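Dec 29, 2023
Scooping task, Clukatano controller - clear lid segmentation

Picked up the lid problem again. Depth returns nothing usable on the clear lid, so the planner treats it as free table. Re-ran detection with the mask from the Vidaswood branch.

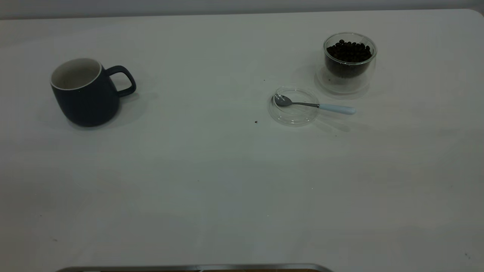
Fixed view, lid and spoon right of the mug.

Mask now holds on the lid. Spoon handle pose is stable at threshold 200; at 258 it flips end for end. Left at 200.

Wrist view is still the weak one. The upright prior on the mug has to go - pose fit should allow any roll. 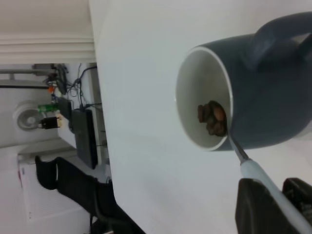

Wrist camera, spoon in grip, mug on its side.

Moved the approach waypoint up 2 cm so the fingers clear the jar rim. Compliance gain in z stays at 7.
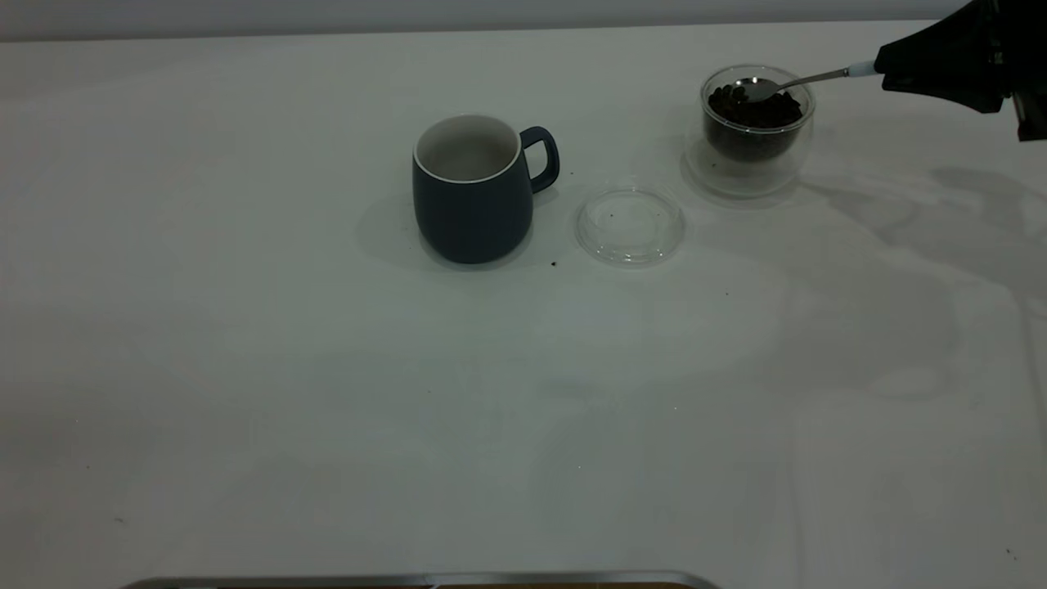 To do
- drop upright prior, refit
- log gripper width with each pose
- merge mask branch into main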